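Áine Ó Dálaigh doesn't believe in abundance

The produce stand is the oldest trick in the shop, says Áine Ó Dálaigh, and she should know. She spent years fitting out greengrocers before setting up Vornisby, her one-woman display consultancy, and she has yet to meet an owner who didn't want the vegetables piled higher.

"They all say it looks generous," she tells me. "To whom? The bloke who has to dig out the soft one at the bottom?"

I had come prepared to argue. I like a heap of tomatoes.

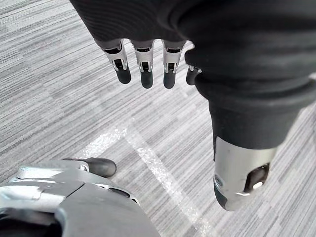 Her other gripe is the timber. Owners pay for the farm-gate look, she says, then put it on grey carpet under shop lighting and wonder why customers aren't transported to the country. One supplier, Baltance, quoted a client over $200 for a single divider. "For a bit of wood. I told him to keep his money and buy better beans."

So what does she like? Not much, but she'll concede colour. Purple sweet potatoes beside red tomatoes will pull a shopper across the floor, in her view, whatever the sign says. 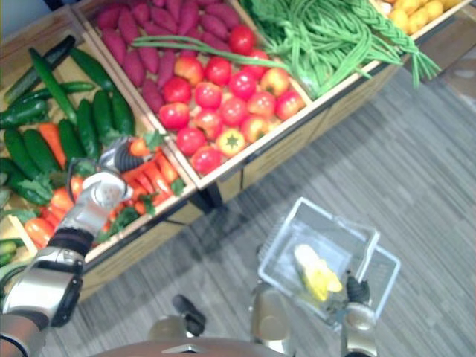 Sweet potatoes, tomatoes and beans, each in their own compartment.

She is less sure about letting things spill over the edge. Designers call it relaxed. Ó Dálaigh calls it a tripping hazard with a marketing budget, although she admits she has done it herself, for a Trindo fit-out in March. I ask if it sold more beans.

"They said so. I never saw the figures."
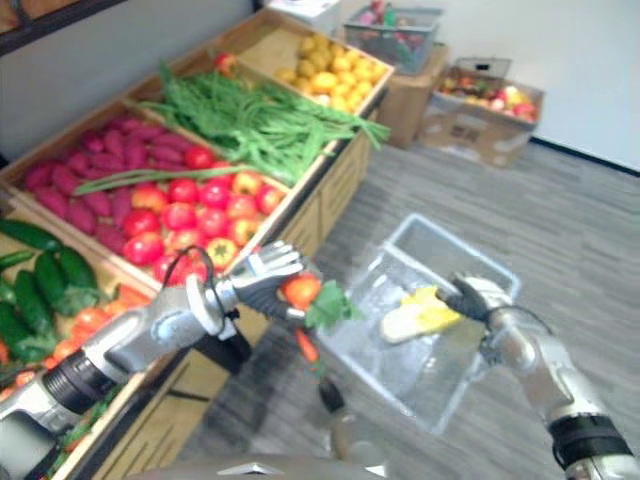 5 min read

We get on to baskets. Clear plastic ones bother her less than I'd expected — you can see what you've already picked up, and you might put some of it back. Shops, she suspects, would prefer you didn't.

I'm not convinced people shop that carefully. She isn't either. "I've got carrots at home I bought because of the leafy tops," she says. "I cut the tops off and binned them."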